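Kütt folding shopping trolley, two months in

I held out against a shopping trolley for years, mostly out of vanity, and then we moved to the top end of Stirnton, where the bus stops at the bottom of the hill and the shops are further down still. After one winter of carrying potatoes up there I gave in and bought the Kütt, the one with the larger wheels, from the Niltel shop by the station. It cost a little more than I'd meant to spend (doesn't it always!) but I do think I've had my money's worth.

It rolls beautifully. The handle is high enough for a tall person, which I am, and the bag lifts off the frame in one go so you can carry it straight into the kitchen. It's quiet too, even on the paving outside the library – my neighbour's old one used to announce her from two streets away.

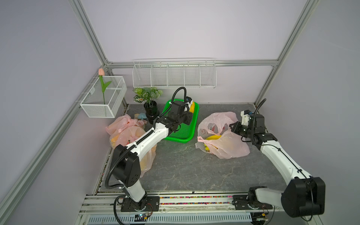 Does it stay upright when it's full?
Mostly, as long as the heavy things go in first. Put the tins and milk at the bottom and it stands like a rock, but with bread below and bottles on top it will tip over on a slope.

The folding is the part I'm less keen on. There's a catch low down at the back that you're meant to press with your foot, and for the first fortnight I ended up on my knees in the hall every Tuesday, muttering at it. It has loosened up since, and folded flat it goes behind the coats very nicely.

I still keep a few carrier bags in the front pocket for eggs and soft fruit,
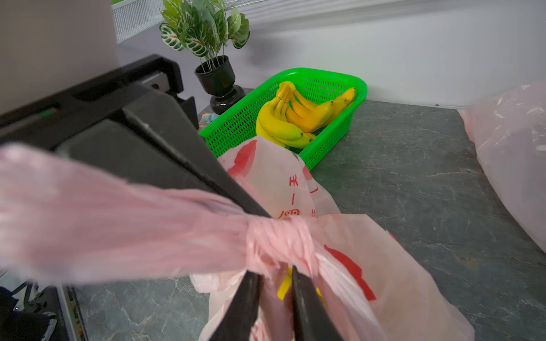 and they hang from the two little hooks under the handle, though I wouldn't trust those with anything heavy. My only other grumble is the lining, a pale cream that shows every speck of soil from the leeks. It does wipe clean. I'd buy it again, but in the navy.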